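How saving works in a video game

When you play a long game, you cannot always finish it in one go. You may have to stop for tea or for bed. Saving allows you to stop and return to the same place later.

A game keeps track of a great many facts while you play. In Telitden, a farming game, it must remember how many coins you hold, which crops you have planted and what your neighbours think of you. A new farm in Telitden begins with 379 facts of this kind. When you save, the game writes them into a file, much as you might write notes in an exercise book.

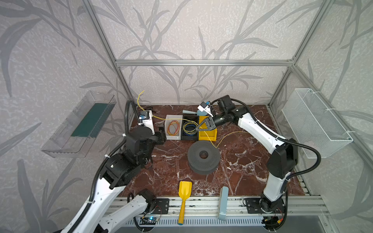 The file does not hold the whole game. The trees, the music and the sound of footsteps are already stored with the game itself, so the save file only needs to say which tree stands where and whether you have cut it down.

Some games save by themselves. This is called autosaving. Telitden does so each time your character goes to sleep. Other games ask you to choose a space, known as a slot, and to give your save a name. Telitden has six slots, so brothers and sisters can each look after a farm of their own.
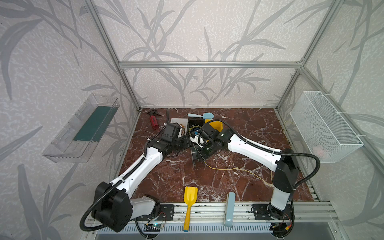 What happens if the console is switched off during a save?

The file may be left half written, and the game may be unable to read it. Many games show a small turning symbol while they are saving - please wait until it has gone.

Loading is saving in reverse. The game opens the file, reads each fact and puts everything back in its place. If you load an older save, anything you did after it will be missing from your farm.

Written by Zamfira Vasiliu for the Ramia Children's Library
Page last checked: 2021-04-10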